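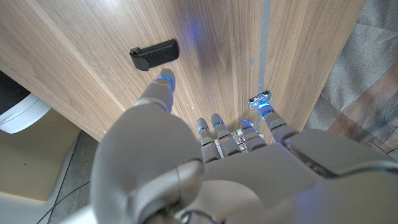 Figure 4. Wrist camera view of the hand at the two-door cabinet. The thumb is near the black handle and the fourth finger is near the metal latch on the right door.

5. Failure analysis: stalled grasps on the cabinet task

Posted in March by Lizeth Echeverri, Finlay Baxter and Kumudini Selvanayagam
16 shares | 2 comments

The cabinet task had the worst record of any task in our home set. Out of 1,181 logged attempts, it accounted for most of the safety stops and for all three of the stops that needed a person to free the hand. This section covers what went wrong, how we traced it, and what we changed.

5.1 The fault

The task is to open the left door of a two-door cabinet by its handle. The policy was trained in the Yule simulator and fine-tuned on demonstrations collected by two operators. In a normal run the hand comes in with the palm facing the door, the thumb moves to the handle, the first and second fingers close from the other side, and the arm pulls back along an arc.

In the failed runs the approach looked normal until the last few centimeters. The fourth finger then moved too far to the right and made contact with the latch on the neighboring door. The fingertip went into or behind the latch and stayed there. The grasp controller read the added resistance as a firm grip on the handle and moved to the pull phase. The arm pulled, the finger was held, and the load went into the finger's knuckle linkage.

The hand's own torque limit should have ended the motion at this point. It did not in the first three cases. The limit was set on the sum of the finger motor currents, and with the thumb and first two fingers almost unloaded the sum stayed under the threshold while one finger carried nearly everything. The arm stopped later, on its own wrist force limit. By then the finger was bent sideways against its stop, and the operator had to cut power to the hand and work the tip out by hand.

No one was hurt. One finger linkage was replaced after the second case. The cabinet door had a small mark near the latch.

5.2 How the cause was found

Our first guess was a calibration error between the wrist camera and the palm. Ewan Cruickshank repeated the calibration twice and found an offset of under two millimeters, too small to explain the contact. We also swapped the arm's wrist cable, which had been replaced not long before, and saw no change.

The second guess was the handle detector. Figure 4 shows why this seemed likely. The handle is dark and sits on a door with strong vertical grain, and it casts a soft shadow on the wood below and to its right. The lights in the fingertips also throw a patch of blue onto the door. We masked the blue channel and reran the detector on saved images. Handle position hardly moved. The detector was working well enough.

The cause was in the finger spread. The demonstrations had been recorded on a single-door cabinet, where a wide fourth finger touches nothing. The operators tended to open the hand fully before closing it, and the policy learned to do the same. With two doors side by side and a latch at the edge of the gap, the same spread puts the fourth fingertip close to the metal. The policy had no term for contact with anything other than the handle -- the latch was not in the training scenes at all.

Finlay Baxter confirmed this by replaying failed approaches with the fourth finger held in a half-curled position. In 16 replays there was no latch contact. With the original spread, the contact came back on the second try and the test was stopped there.

5.3 Changes

We made four changes.

The current limit is now checked per finger as well as in total. If any one finger goes over its limit for 40 milliseconds while the thumb is under a low load, the hand opens and the arm holds its position. The arm does not retract by itself, as a caught finger would then be pulled again.

The pull phase now needs contact at the thumb and at least one of the first two fingers. Resistance at the fourth finger alone no longer counts as a grasp.

The fourth finger is kept partly curled during the approach on all door and drawer tasks. This costs some grip width. We have not seen it matter on handles of this size, but it may on larger ones.

Latches, hinges and brackets were added to the simulated cabinets at random positions, and the policy was retrained for 2,000 further episodes. Kumudini Selvanayagam ran the retraining with the Gideck scheduler and kept the earlier weights for comparison.

5.4 Results after the changes

The retrained policy was run on the same cabinet over several sessions. Latch contact still happened, but the per-finger check ended the motion each time and the finger came free when the hand opened. No run needed a person to release the hand. Task success was a little lower than before on the single-door cabinet. We put this down to the curled finger, though we did not test that separately.

5.5 Limits

All of these runs used one hand and one arm. The per-finger limit was tuned by trial and may be too high for a worn linkage. We also do not know how the check behaves when two fingers are caught and share the load. Craig Dalgleish has pointed out that this could bring back the original fault in a weaker form -- we agree, and the case is still open. Until it is tested, an operator stays within reach of the stop button for every door task.

Questions about the logs: Lizeth Echeverri, Skornimau Lab
© Skornimau Lab. All rights reserved. | Back to top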